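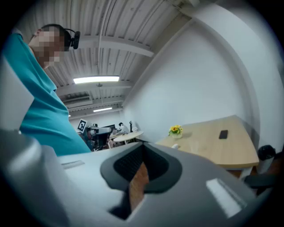 About Sinditz

Sinditz makes hand-held gripper tools and the software that goes with them. The tools are used to record manual tasks so that a robot arm can be trained on the recordings. We sell the kit, rent it by the month, and run recording sessions for customers who have no staff for it.

The company was started by Narendra Agarwal, who had worked on end effectors for packing lines, and Mamta Bhatt, who is responsible for calibration and data checking. Design, assembly and testing are carried out on one site.

What we supply

The standard kit is the Gerketier. It consists of a gripper with a moulded housing, a wide-angle camera, a printed marker board, a charging dock and a carry case. Finger travel is 100 mm. The camera mount is fixed at the factory and should not be loosened by the user. If it has been, return the unit for recalibration.

Sullow is the desktop software. It reads the recordings, works out the path of the tool, and rejects any take in which tracking was lost for more than 13 frames in a row. Rejected takes are kept in a separate folder and can be reviewed by hand. Export settings for the common arm controllers are included in the licence.

Recording service

Customers send us the objects and a written task sheet. Our operators record the task, check the takes and deliver the files with a short report. The largest order to date, for the parts distributor Goel, came to 3,036 accepted takes across 54 tasks.

Support

Each kit is covered for one year. Spare finger pads and housings are held in stock. Firmware is updated twice a year, with the next release due in December. Older Gerketier units can be upgraded to the current camera mount at cost.

Page last revised May 7, 2022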